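Shared Rules for Shared Benches
As two-arm robots move into everyday tasks, laboratories are writing down what they once left to habit

The document that governs bench work at the Ovport Center for Household Robotics is nine pages long. Its first version, adopted in March, fit on one. The growth reflects a change across the field: arms small enough to mount on a table are now used by people from many backgrounds, and the informal understanding that once passed between a few engineers no longer reaches everyone who stands beside a running machine.

Bouchra Fahmy, who leads safety and methods at Ovport, began the revision after reading back through the center's own session logs. Operators had recorded the same event under different names. A stop ordered by a person and a stop triggered by the software appeared in one column. Some sessions were marked complete when the garment had been moved, others only when it had been released.

“We had good people following rules they had each made up,” Fahmy said. “The records could not be compared, and a new operator had no way to know which rule applied on a given day.”

The revised code, dated 03/06/2024, is organized around the bench itself. Every station must have a fixed boundary, and nothing used in a task may be placed outside it. Cables are to be secured along the arm with enough slack for the full range of motion, and checked by hand before power is applied. Where two arms share a rail, the area in which both can reach is treated as a separate zone, with a lower speed limit and a required gap between grippers whenever neither is holding an item. 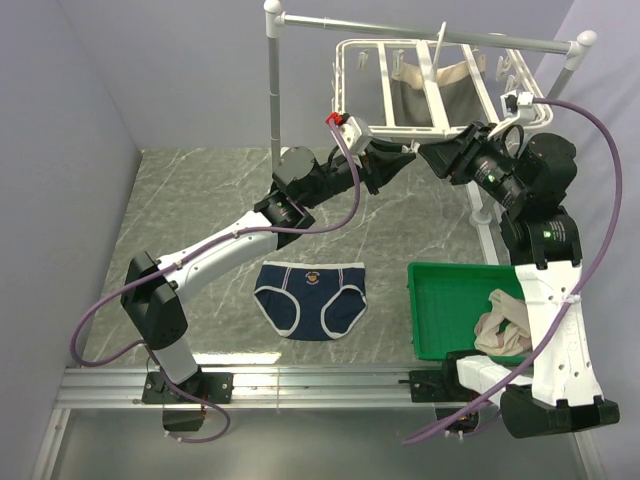 Laundry tasks receive a section of their own. Cloth is a demanding material for any written standard. It changes shape each time it is handled, and a starting position that seems obvious to one person may be read differently by another. The code therefore asks that the starting state of each garment be stated in plain terms: flat or bunched, face up or face down, on the surface, in a tray or on a rack. Clips and pegs are inspected at the start of each block of work and replaced after 1,000 cycles.

Othmane Ait Brahim, an operations manager at Khoury, a commercial laundry group that has adopted parts of the code, regards the section on starting states as the most useful. His staff at the Idley site had been resetting garments by eye. They now follow a written card at each station, and a second person signs off after every 300 trials.

The provisions on personnel have drawn more debate. Operators may work no more than six hours in a day at a live bench, breaks included. Any person in the room may call a stop, and no one may be asked to justify the call before the arms are at rest. Nawal Ezzat, who advises on workplace rules at the Parncombe Institute, supports the second provision but has reservations about the first.

“A daily limit is easy to audit, and that is its appeal,” Ezzat said. “I would prefer to see a limit on unbroken attention — how long a person watches the arms before looking away is the figure that matters.”

Ovport has agreed to review the point. Comments from partner sites are being collected by Nesma Zaki, the center's records officer, and changes will be published with the earlier wording left in place beside the new, so that older sessions can still be read against the rules in force at the time.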